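Foster Care Questions, Answered by a Doubter

Do the ads tell the truth?
Partly. The Flulthorpe brochure is all sunshine and pancakes. Our first placement cried for 40 nights.
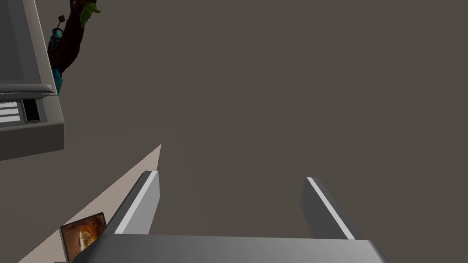

The training was better, though I'd still ask who wrote the slides.

Does the allowance cover costs?
They say so. I spent $262 on school shoes and a winter coat in January and I'm still waiting on the paperwork. 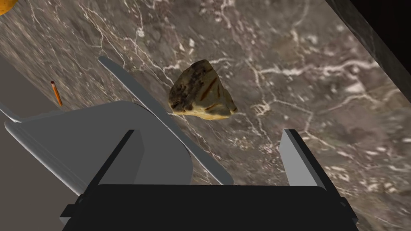 Keep every receipt anyway.

Can I say no to a placement?
Yes, whatever the after-hours worker tells you. Lovely Panganiban has said no twice and still gets calls.
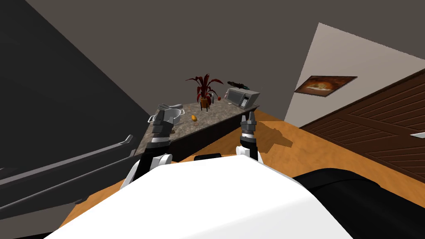

Kitchen counter with a pot and microwave.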